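Drying and Hanging T-Shirts: Small Tips from My Laundry Corner

I moved to Britwood with 44 T-shirts and one very small closet, so I had to learn how to treat them well.
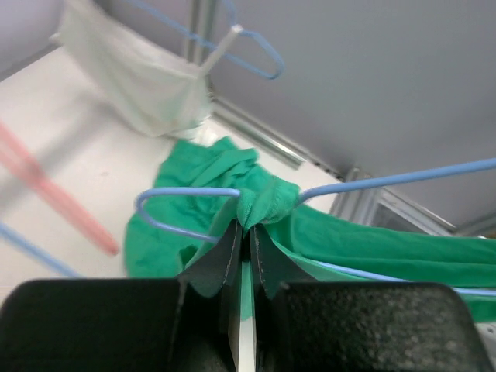 Hangers

Thin wire hangers take little space, but they can leave bumps on the shoulders. Put the hanger in from the bottom of the shirt, never through the neck. The collar stays in shape much longer this way. For heavy cotton I prefer a wide hanger, or I fold.

Before drying

Shake each shirt two times, hard, and pull the side seams straight with your hands. If your machine has a fast spin, choose a slower one for thin fabric. My old Pevine washer makes terrible creases at full speed.

Bright colors

Turn them inside out and keep them away from the direct sun. In June I dry mine only after 4 in the afternoon, when my balcony is in shadow. Wash a new shirt alone the first time - or with dark towels which you don't love so much.

Smell of the closet

A small cloth bag with dry lavender is enough for one shelf. I buy it at the Halim market, and I change it when I cannot smell it anymore. Do not put away a shirt that is still a little damp at the hem. Check the seams with the back of your hand, they dry last.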